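Products > Hand-held grippers > Rewi pair > Open day demo

Products Parts Open days Support Contact

Rewi hand-held gripper, sold as a pair

Two-finger, manual, one for each hand. Black body, blue finger pads. You squeeze, the jaws close, and the motion gets logged for the arm to learn from later. Stock is good at the moment, pairs ship from Drardale on the next working day.

We had them out on Saturday at the Deronmont open day. Quick notes below becuase people keep asking what we ran and whether they can try it. Yes you can, see further down.

The task was cutlery sorting. Chopsticks, spoons, one utensil basket, glass tabletop. Sounds easy. Thin round sticks on a hard slick surface are about the worst thing you can hand a two-finger gripper, so that's what we picked.
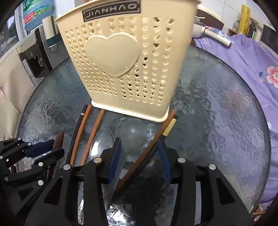
Rewi pair at the table, left hand on a wooden utensil, right hand open over the chopsticks.

Unathi Shezi ran the morning table and let visitors have a go after. Most went in too steep at first. Come in low, pads either side of the stick, close slow. Kids got it quicker than the engineers did. Hüsnü Yazıcı took the afternoon and answered the wiring questions, of which there were plenty.

What visitors wanted to know:

Weight in the hand. Fine for a short session, take breaks on a long one. Wrist strap is extra.

Left and right the same? Yes, same jaws, swap as you like.

Pads wear out? They do. Replacement pads come in bags of 26, part no. 777. Wipe them between sessions, grease kills the grip.

Recording. Goes into Brarko, our logging software, licence included with the pair. We have 2,000 sorting runs in there now from the bench here and they're open to any customer who asks. 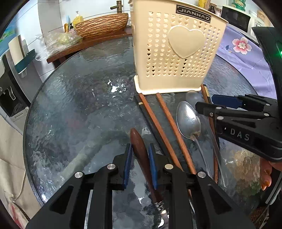 Pad choice matters more than squeeze. The standard blue pad is the one we ship and the one we'd start with on mixed cutlery. A chopstick is the same sort of width most of the way down, but a bulbous handle like the dark brown one between the open jaws narrows toward its metal collar, so where you grab it decides how it sits. Go for the fat part. If your work is all fat handles ask us about the wide pad, not on the site yet but we do have them.

Next open day is in April, same place, doors at 10. Bring your own objects if theyre small enough for a table. Trial pairs can be borrowed for 2 weeks, deposit needed, send us a note with what you plan to pick up.

Contact: Rewi sales desk, Drardale | © Rewi, all rights reserved | Back to top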